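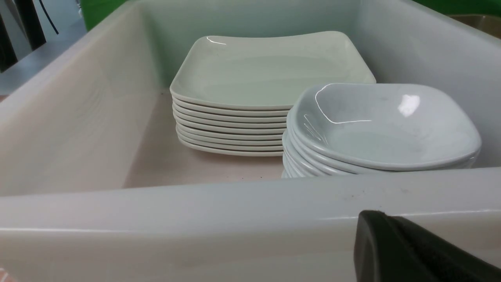 Re: [tableware] Packing square ware, revised load order for Rurkevlow

The load order in the July sheet was written for round ware and doesn't carry over to the Wilum square pattern. Round plates can be turned to any angle in a tub and still sit the same distance from the wall. Square ones can't, and when a stack twists the corners stick out into the space the next stack needs. The arrangement I now use is plates and bowls in one off-white tub, side by side toward the back wall, with a strip of bare floor left in front of the plates. That strip is for fingers. The top bowl tends to tilt when the stack is set down by one corner, and it should be squared up before the lid goes on, as the lid will otherwise bear on a single rim.

I tried three variants on the Rurkevlow job. Plates centered in the tub with bowls in a second tub was the easiest to unload and used twice the shelf. Bowls stacked on top of plates was the most compact, and I would not do it again. The foot of the bottom bowl slides on the glaze of the top plate whenever the cart crosses a threshold, and 2 bowls came back chipped at the corner. Side by side was the compromise. It needs a folded towel between the two stacks for transport, removed at the table.

At the serving table the order is dishes on the left, chopsticks on the right, tray in the middle. The chopsticks go loose in their own bin, the light blue one, so there is no mistaking it for a dish tub. I gave up on sorting them by tip direction inside the bin. It takes longer than turning them at the tray. 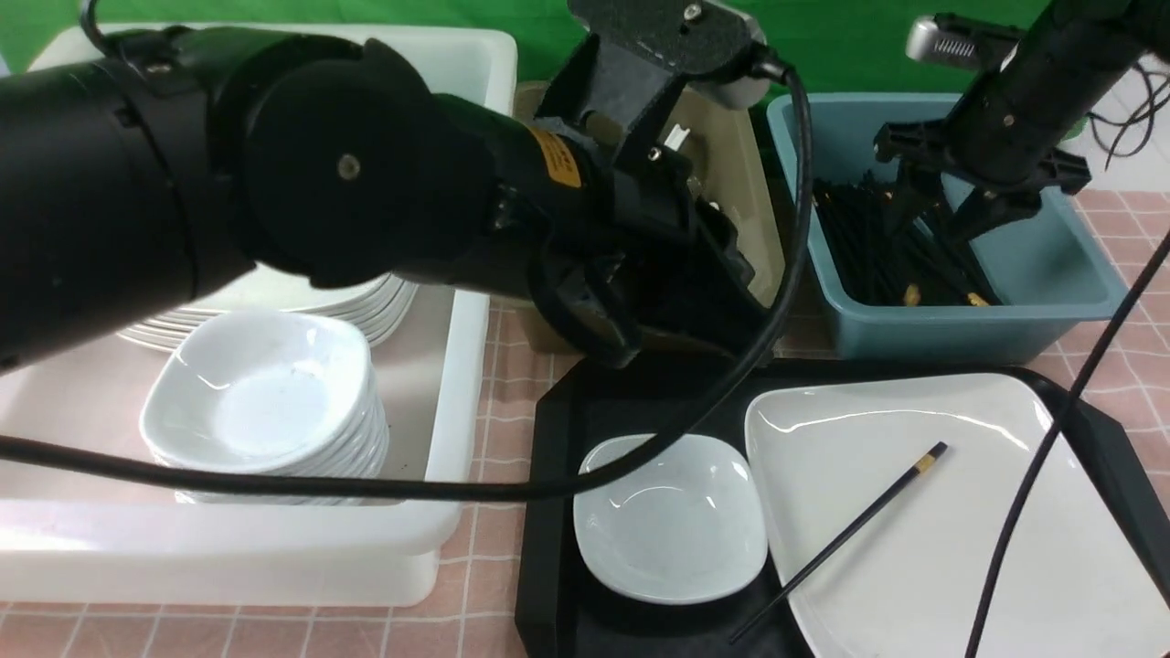
Yareli Bautista wrote:

> I have a question about the chopstick bin. We have the same black
> ones with the gold band and I have been bundling them in pairs with
> a paper sleeve. The sleeves add a step at packing but they save one
> at the table. With a loose bin, doesn't whoever is setting trays end
> up matching pairs under the hall lights? Black on black in a deep
> bin is hard on the eyes.
>
> Also, which side does the bowl go on? The July sheet says right.
> Palacios sets it left. I have 32 trays to lay for the next one and
> would like to print one drawing and stop there.
>
> And what are you doing about spoons? The sheet doesn't list them
> at all.

In order.

Pairing. If the whole lot is one pattern there is nothing to match, and any two sticks make a pair. The gold band is the check: lay the two sticks parallel and the bands should line up. If they don't, one is reversed or it is from another batch. Where two patterns are in use I agree with you, sleeve them. I had one pattern at Rurkevlow, so the sleeves would have been waste.

Bowl side. Bowl left, plate right. The July sheet is wrong, and Bernadette Ó Néill has already flagged it for the next revision. The small square bowl takes up little of the black tray, and the large square plate needs whatever is left. Place the bowl first and push the plate up to it. Doing it the other way around means lifting the plate again, and the plate is the piece most likely to knock the raised edge.

Spoons. They were left off because the original menu had none. For trays that need one, I use the frosted white plastic kind and lay it across the large plate together with the chopsticks, spoon to the right.
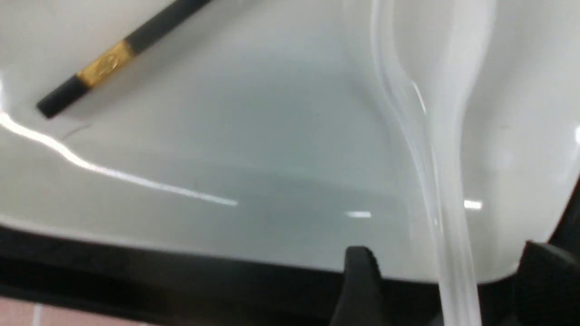 Chopstick and spoon on the large plate, bowl of the spoon inside the rim.

Two points on the spoon. The handle is longer than the plate allows, so it passes over the near rim whichever way it is turned. Let it. Second, the plate has a slight hollow with rising sides, and anything long laid in it rests on the slope and can creep toward the center when the tray is carried. Black sticks show up well against white glaze, so a shifted one is easy to spot at the pass. A frosted spoon on a white plate is much harder to see. Check for it by touch if the lights are down.

Stock. Brovisus tubs are fine for all of this, but buy the version with the wide front rim. The narrow-rim one flexes when full of ceramic. I have 11 of them in use and the only failures were lids. 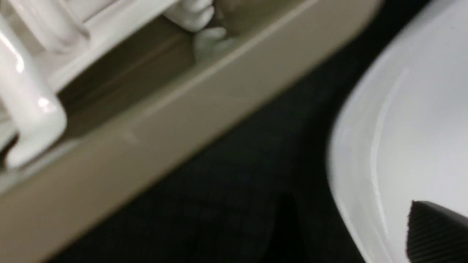

Trays go back with everything cleared off them and are stacked separately from the tubs. Wipe the inside corner of the molded lip before stacking, since rice dries there and the next tray up won't seat. Do the same for the ledge under the tub rim. I had left this out of the sheet as too obvious to print, and it cost me a second wash of the full set.

Still open: whether the towel between the stacks could be replaced with a cut piece of foam. I have a sheet on order and will post the cut size if it fits the gap.

Yareli, hold the drawing until Bernadette has sent out the revised sheet. The bowl position is settled, but the spoon line is still to be worded.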